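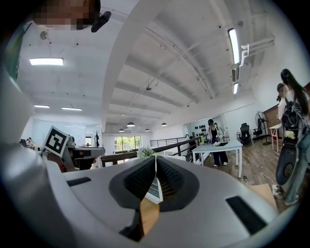

Search this guide Go

7. When the jaws won't let go

I've had this fault more than any other on the Stener hand grippers, so it gets its own section. You release the trigger, the block stays put, and the software tells you the jaws are open. Please don't yank it! I did in August and tore the ridges off a brand new pad.

1. Stop recording first, then take your finger right off the trigger.
2. Hold the gripper level over a table and count to 40. Sometimes the spring catches up by itself.
3. Still stuck? Unplug the cable at the handle end.
4. Ease one pad back with your thumb – from the outside, never from between the jaws.
5. Plug in again and run the zero routine.

CAUTION: keep your other hand out of the jaws while the cable is in. Error 129 means the motor is still trying to close, and it will carry on trying if you give it half a chance.
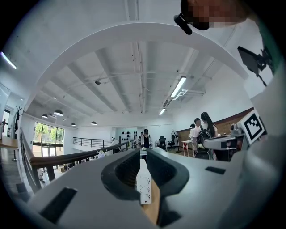
Error 129 again, because people keep asking me why it comes back after a good zero. Nine times out of ten the jaws were zeroed with something still in them. Anything narrow will do it, and something like the white device with the three little dials, held upright between the fingers, is just the sort of thing you forget you're holding. Empty the jaws, look, then zero. If you've got a second gripper working as close by as that one on the right, put it down somewhere first so you don't knock the marker on it while you're fiddling about.

Note: Duangjai Mahawong keeps the spare pads. Change both together, even if one looks fine, and write the cycle count on the sheet (mine go at 3,000 or so they're meant to, I've never got that far).

8. Zeroing after a pad change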